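Gultside open day: the hand-held gripper, reviewed by a visitor

Posted July 10, 2025
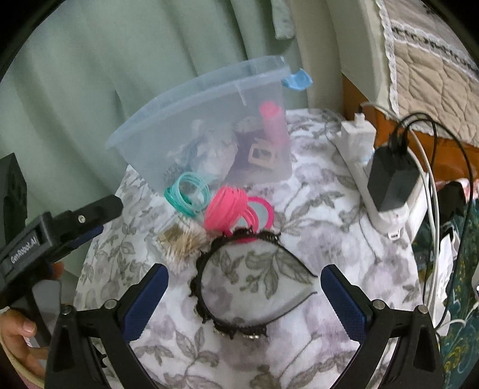

The open day at Gultside had 12 stations, and I spent most of my time at the one for hand-held grippers. You hold the tool by the handle, you close the jaws on an object, and the recording is used later to teach a robot. The task was tidying small things for the hair. I expected the coil hair ties to be the hardest, because the pink ones lay looped together in one thick cluster, but the thin black headband gave me more trouble. On a soft printed fabric you must come very low — my wrist did not like it.

Good: the dark pads inside the jaws have a texture, and the jaws open wide. I understood the grip after 2 tries.

Less good: my arm was tired before my turn finished, and the visitor sheet from Gultside explained almost nothing. The staff were patient with questions.

Entry was 12 dollars. I would go again, but in February, when they plan a smaller session.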